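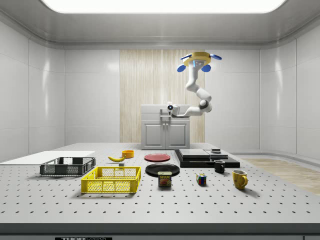

Fanavel, the auto service chain, will stop taking cars at its Donati Avenue shop on Dec 29, 2018, and move all repair work to a larger building on Stetero Road. The company gave the news in a notice posted at the front counter and sent by email to customers with open work orders. The new shop is fitted out for general repair, brakes, suspension and exhaust work, with a separate room for wheel alignment. Customers will also get a proper waiting room, and the old folding table that held the coffee maker is being replaced with a white two-door cabinet with a flat top, much like the one under the robot arm here. Vending machines will not make the move.

The Donati Avenue shop has four bays and a gravel lot that fills up early on most mornings. Customers have complained for years about having to park on the street and walk back with their keys. The Stetero Road building has nine bays and a paved lot with 82 spaces, including a row set aside for cars dropped off overnight. A key drop box is mounted next to the office door.

Fanavel said cars already in the shop will be finished before the doors close. Any vehicle waiting on parts will be towed to the new address at no charge, and the owner will get a call before it is moved. Appointments made for January will be kept at the same day and hour unless the customer asks for a change.

Prices for standard work are not going up with the move. The oil and filter service stays at its present rate, and a four-wheel alignment will still cost $88. Brake inspections remain free with a tire rotation. The shop charge added to larger bills, which covers rags, cleaners and waste oil pickup, will also stay the same.

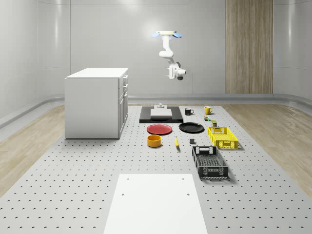

Tire storage is the one service that needs some action from customers. The company holds 1,304 winter and summer tires for drivers who swap sets twice a year, and all of them have to be tagged again before they go on the new racks. Anyone with a set in storage should check that the plate number and phone number on the claim slip are still correct. Changes can be made by phone or at the counter. Sets left unclaimed since before May will be moved with the rest, but their owners will be sent a letter asking whether they want to keep them.

The new building was put up as a warehouse for Flastix, a maker of floor mats and trunk liners, and had been vacant for two years. Fanavel signed a lease in the spring and spent the summer and fall cutting in larger overhead doors, pouring a new floor and putting in lifts. Two of the lifts are rated for delivery vans and heavy pickups, which the old shop had to turn away. The last city inspection was passed earlier this month.

All of the mechanics and counter staff are moving to Stetero Road. The company is also hiring for three positions: two general mechanics and one person to handle parts deliveries. Applicants for the mechanic jobs need their own hand tools and a valid driver's license.

Hours at the new shop will be 7:30 a.m. to 6 p.m. on weekdays and 8 a.m. to noon on Saturdays. The phone number is not changing. State inspections will not be offered for the first two weeks, until the station license is transferred to the new address. Drivers whose stickers run out during that time are advised to have the inspection done before the move or to go to another licensed station.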